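4. Coloured sets and where they are kept

4.1 The room and its light

In the home part of the study (Section 3) the participants used the word "the blue one" or "the red one" more often than any word about volume. When we asked for the half cup, many of them first repeated the colour to themselves and then put out the hand. So the colour of a measuring cup works as its name, at least inside one household. This works well only when the light lets two near colours be told apart, and the kitchens we visited in Hekotville were often dim, with one lamp over the stove and a small window.

 The tubes give a flat light, and a shiny floor sends part of it back upwards.

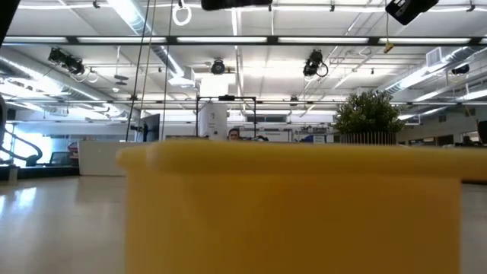 Figure 2. The hall, with long rows of tube lights under the high ceiling and a glossy white floor. A large yellow object is close in the foreground.

Under such light the warm colours, red and orange, made no problem. The difficulty is with the blues. The Ambrosio naming list, which we used for all sets, gives one word for every blue between sky and navy, and we had to divide this entry in two. Of the 21 households, those who owned a set with more than one blue cup told us about the same mistake, that the wrong blue was taken and the dough came out too dry. The shade is easy to compare when both cups are in the hand, but a cook has normally only one of them in the hand.

4.2 Standing, lying and hanging

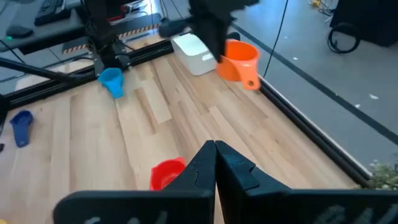

Position is the second thing by which people find a cup, and it changes much more than colour does. A cup put down after use seldom stays as it was put. The handle is flat and long for the weight of a small bowl, and on a worktop with other things on it the cup is easily tipped by a sleeve or by the next cup. The dark navy cup and the light blue one are both lying on the side, whereas the red one has its rim up and shows the inside. For a cook these are different tasks: the lying cup is picked up by the handle and then turned, the standing cup can be filled at once where it is. Participants did not mention this in the interviews, but in the notes from the kitchens it comes again and again. One older woman always laid her cups with the opening towards the wall, "so the flour does not come to the floor".

The third possibility is hanging. The orange cup in the same picture has a small round hole near the end of its handle, and such a hole makes it possible to keep a cup on a hook or on a ring with the others. In our households hooks were rare and rings were often opened on the first day and lost. We noted the hole anyway for each object in the Stirkeo inventory, also for tools which are not cups. 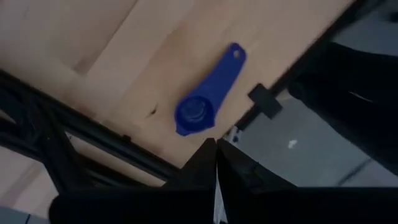 Hilkka Tikkanen
Responsible for the object inventory and the home visits

The blue tool was entered in the inventory under "other, flat". It has a long narrow handle with a hole at the tip, and at the round end a raised circular part with rings and ridges. In outline it is not far from a small measuring cup seen from above, and when it lies in a drawer with the cups -- blue among blues -- the hand can go to it by mistake. We therefore advise that a study of drawers does not count by colour alone. In the Kuvex sheets, which we took over from an earlier project, a tool of this kind was put together with the spoons, and we have moved it.

4.3 Gathering the set 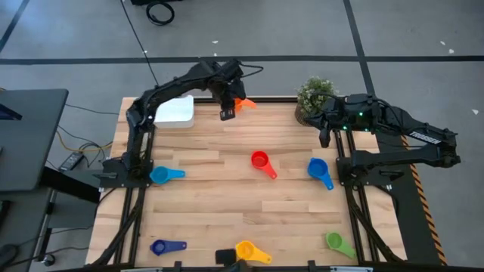 By Hilkka Tikkanen, Mar 22, 2018

To gather a set is slower when the cups are spread than when they are nested, and this is expected. What we did not expect was how much the place of the box matters. With seven cups over the whole table and a white container in the upper left corner, the cups on the right have the longest way. In the kitchens the box was also usually in a corner, behind the bread or beside a plant, since the middle of the worktop must be free for work. People brought the near cups first and left the far ones until the end, and sometimes forgot one.

Over 400 single returns were written down during the home visits. The smallest cup was missing most often, and the red cup least often, in sets that had a red one. Whether this is caused by the colour or by the size we can not separate, as red was never the smallest in any set we saw. The sets bought in September will be used to repeat this with the colours changed between sizes. Lids are treated in Section 5.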